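Household chore automation

Household chore automation is the use of machines to carry out domestic work such as cleaning, laundry, dishwashing and tidying. The term is also applied loosely to similar light work in shops and small workshops, including shelf stocking, sorting returned goods and packing. Single-purpose machines have done parts of this work for decades. General-purpose machines that can move from one chore to another have been promised for nearly as long, and as of the most recent product announcements none is in ordinary domestic use without a person supervising it or standing by to help.

Scope

Writers on the subject usually separate appliances from robots, though the line is blurry. A dishwasher washes dishes better than most people do, but it does not clear the table, scrape the plates, load itself or put anything away. A washing machine leaves the sorting, hanging and folding to its owner. Much of the remaining labor in a home is this kind of in-between work: picking up an object, deciding where it belongs and putting it there.

Floor-cleaning robots are the main commercial success. They work on a flat surface and do not need to grasp anything. Owners still pick up cords, socks and toys before a run, so the machine's chore creates a smaller chore for a person. Robot lawn mowers have a similar record and similar limits.

Tidying and shelving

Tidying is often chosen as a test task because it looks easy. A small child can be told to put the toys on the shelf and will more or less manage it. For a machine the instruction hides several separate problems. It has to tell one toy from another and from the floor, choose a place to take hold, close the gripper firmly enough to lift but without knocking the neighbors, carry the toy over the edge of the shelf and set it down so that it stays.

Soft objects make each step harder. A plush toy changes shape when squeezed, so the grip planned beforehand may not be the grip obtained. Heads are often large in proportion to bodies, and a toy held by one limb will swing. Standing a toy up is harder again than dropping it into a bin, and many published demonstrations use a bin.

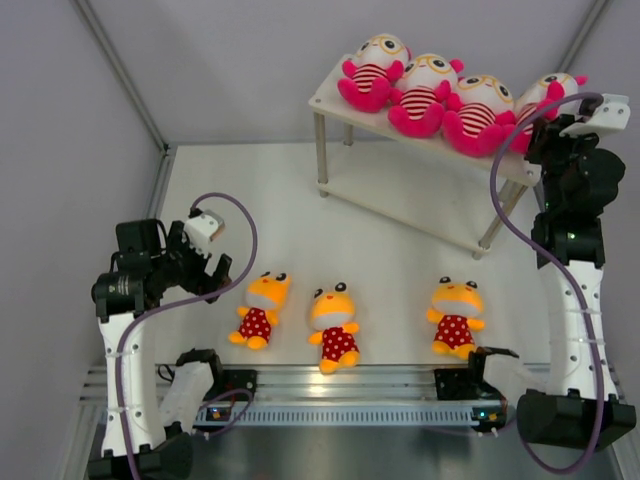 The usual arrangement for such trials is a bench cell with a pair of small arms, a piece of miniature furniture and a handful of objects. Cells are cheap and they protect the equipment, but they also remove most of what makes a home difficult. The lighting stays the same, the furniture is where it was yesterday and no dog walks through. Success in a cell shows that a motion is possible. It says little about whether the same machine could clear a bedroom floor, where toys lie under beds and on top of homework, mixed in with things that should be thrown out.

Training by demonstration

Many current systems learn from demonstrations. A person guides the arms through the chore, often by moving a matching set of arms by hand, while cameras and joint sensors record each attempt. Software is then trained to produce similar motions by itself. The method has improved results on cloth and other soft goods, which older programming handled badly.

Its cost is easy to overlook. The Fulora shelving project, an early attempt at a general toy-tidying skill, recorded 740 demonstrations of one task with one set of plush toys. When the shelf was swapped for a taller one, the operators recorded 300 more. Supporters of the project described this as normal for a first skill and argued that later skills would need fewer. Critics pointed out that a household has hundreds of small tasks and that the shelf had only been made taller — nobody had moved the room around it.

Video released by developers has also drawn criticism. Clips are commonly sped up, sometimes with only a small label to say so, and remote operation by a human is not always made clear. A clip of one good attempt gives no idea of how many bad ones came before it. Reviewers have asked for uncut recordings at normal speed, with the failures counted, but the practice remains uncommon.

Shop-floor use

Small shops and workshops are sometimes described as a halfway step between the factory and the home. The work repeats more than housework does, and the owner can rearrange the space to suit a machine. Perketti, a maker of two-armed bench units, sold its first model for restocking gift and toy displays. The Watcombe trial placed 2 of these units in a toy wholesaler's sample room, where they were to return handled samples to low shelves at the end of the day.

The trial ran for 4 months. Boxed goods were shelved acceptably, if slowly. Soft goods were more often left leaning, facing the wrong way or on the floor, and a member of staff went over the shelves each morning. The final report called the units a useful aid. It did not compare the hours they saved with the hours spent setting them up and checking their work, and that omission has been the main complaint against it.

Criticism

Skeptics make three kinds of argument. The first concerns reliability. A machine that succeeds nine times in ten sounds impressive, but someone putting away thirty things would face three mistakes every evening, possibly including a broken one. The second concerns speed. Developers answer that a robot can work while the household sleeps, although this assumes it can be left alone, and few makers recommend that.

The third is about cost. Hired cleaners are flexible, bring their own judgment and can be told about a new apartment in a sentence. A machine has to be bought, stored, charged, repaired and eventually replaced, in homes that may have no spare corner for it.

Outlook

Opinion is divided on how much more training data will help. Some researchers expect steady gains as recordings from many sites are pooled. Others think that better hands, with a sense of touch closer to a person's, will be needed before soft and cluttered items can be handled well. Predictions of a general household robot within a few years have been made repeatedly, and the dates have been moved back just as often. Meanwhile the products that sell continue to be those that do one job on a clear floor.

See also

Domestic robot
Imitation learning
Robot gripper
Robotic vacuum cleaner
Teleoperation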